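Kastthorpe kitchen swap is back, and the toasters are going fast

Posted 1 May 2022

If you've been meaning to clear out that cupboard over the fridge, now's your chance. The Prendbridge kitchen swap has reopened in the old Barta building in Kastthorpe, after being shut since January while the wiring was redone. I went along on the first morning with a waffle iron I have used exactly twice, and came home with a saucepan I didn't need (but it has a glass lid, and I'm weak).

The idea is the same as before. You bring in something for the kitchen that still has life in it, and you take something home. Small appliances, pots, bowls, baking trays and mugs are all welcome. Knives aren't, and please, no more fondue sets – there's a whole shelf of them already!

What's new this year is the electrical check, run by the Relero repair shop from next door. Anything with a plug gets looked over before it goes out, and you can leave your own toaster or kettle for a check even if you're not swapping. It costs $10, or nothing if you're donating the thing.
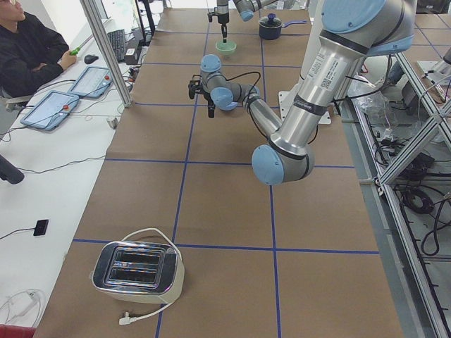
I asked what people want most and the answer came right back: toasters, the plain two-slot kind, followed by cooking pots with lids that fit. Small bowls go quickly too, usually to people who've just moved into their first apartment. Around 900 items found new kitchens last year, and the organizers would love to beat that.

Doors open at 9 every Saturday and close at noon. Wipe out the crumbs before you come, wind up the cord if there is one, and tape the lid to the pot so they stay together. There's a limit of 10 items per household, and parking is behind the building, on the side with the bike racks. I'll be back next week with the muffin tins.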